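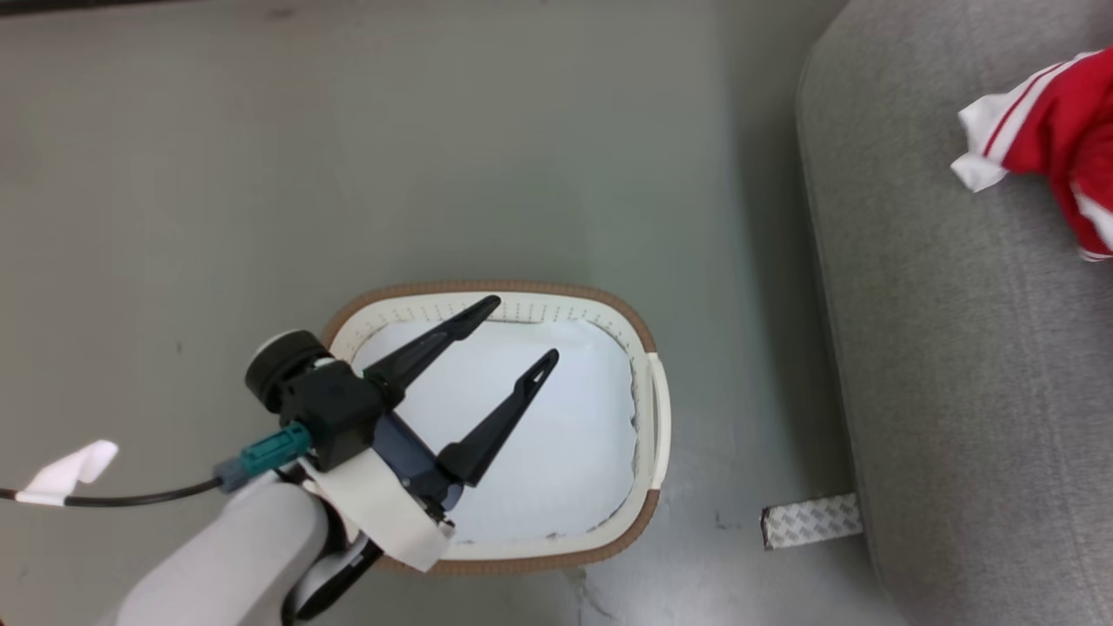
Gray upholstered sofa and oval laundry basket, ground-floor display area.

Report on the visit to the Zatik upholstery works

In June a delegation from the Endutwood furniture training program visited the upholstery works operated by Zatik. The purpose of the visit was to review how the company receives, repairs and returns used seating, and to discuss placements for second-year students. The delegation was led by Diane Vachon, head of workshop instruction. The host was Lleucu Kneath, production manager.

The group assembled at 9:30 a.m. in the reception building and received a short safety briefing. Ear protection was issued for the frame shop, where photography is not permitted.

Intake and inspection

All seating enters through the north loading bay. Each piece is given a paper tag, weighed and inspected by two members of staff, who record the condition of the joints, webbing, springs and cover. Ms. Kneath reported that the works handled 2108 pieces in the last financial year, against a planned figure of 2000. Sofas made up the larger share. Pieces with woodworm are held in a separate store and do not proceed until they have been treated.

Frame shop

Most structural repairs concern the front rail and the corner blocks. The company has returned to hot hide glue for older frames, as it allows a joint to be reopened later. Newer frames are repaired with screws and a standard wood adhesive. Students asked about the time allowed for each repair. The shop works to a limit of three hours – beyond that, the supervisor must approve further work.

Cutting and sewing

The cutting room stocks wool blends and heavy cottons, most of them supplied in gray, brown and dark green by Mockus. Covers are cut from card patterns, and the pattern store holds 1000 sets. A new pattern is drawn only when no existing set can be altered to fit. The delegation observed the piping and zipper stations, both of which are suitable for student placements after basic training.

Filling for seat cushions comes from Zider in two densities. Staff explained that the firmer grade is preferred for rental housing, where seats receive heavier daily use.

Discussion and next steps

A meeting was held after lunch. Zatik offered two placements of six weeks each, one in the frame shop and one in sewing. Ms. Vachon requested that students also spend a Friday at intake, and this was accepted. Travel costs remain to be settled.

The program wishes to thank Ms. Kneath and her staff for their time. Students interested in a placement should submit a letter and a sample of hand stitching to the workshop office.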